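The thread problem, continued

Readers of the May issue will remember that we promised the suture tracker would be finished by the time you read the next one. You are reading the next one. The suture tracker is not finished, but it has become wrong in far more interesting ways, and the Goodall group would like some credit for that.

A quick refresher for those who skip our pages and go straight to the canteen news. Fullidel is the planning software that decides where two surgical instruments should go next while tying a knot. It is rather good at this, provided somebody tells it where the thread is. That somebody is Womell, our perception package, which looks at each camera picture and returns a curve in space with a start, an end and a sensible path between the two. Fullidel believes whatever Womell says. It is a trusting piece of software, and we wrote it that way on a Friday sort of afternoon.

The old version of Womell looked for anything long, thin and dark. You can probably see the trouble. A needle is long, thin and dark. So is the edge of a shadow. The cut ends of a finished stitch are short, thin and dark, and in the old version two of them lying near each other were quite often joined up into a thread that had never existed. Fullidel would then plan a beautiful, smooth reach towards it.

The new version keeps a list of what it has already seen. Once a stitch is tied it goes on the list as a stitch and stays there, and no amount of splayed ends will get it off again. The needle has its own model, an arc with a point, and is fitted first so that its pixels can be taken out before the thread search starts. The search itself begins at the jaws, on the grounds that a thread being gripped must at least be somewhere near the gripper. This took us 18 weeks to think of.

Loops remain the sore point. When the thread curls over itself, Womell has to decide which strand carries on where, and it decides with great confidence. We now make it keep several guesses alive for 30 pictures before it is allowed to pick one. On our test set of 60 awkward loops, the old version got 24 right. We are not printing the new number until we have run it on somebody else's loops, having been caught out like that before.
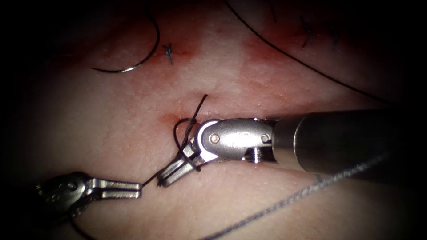
Suture held in the right instrument's jaws, with the needle lying at upper left and earlier stitches along the top.

Views like this one are why the list exists. The tracker is supposed to follow the strand between the two sets of jaws and leave the grey braided thread alone. Grey braid was not in the original specification, and has since been added to it in pencil.

Next on the bench is the hand-over between Womell and Fullidel. At present a low-confidence thread and a high-confidence thread arrive looking exactly the same, so the planner moves just as briskly towards either. The fix is to pass the uncertainty along and have the arms slow down when it grows. The Vumosell viewer already draws the doubtful stretches in orange, so at least the people watching will know when to wince.

The code is on the shared drive in the folder called final. Please don't use the one called final2.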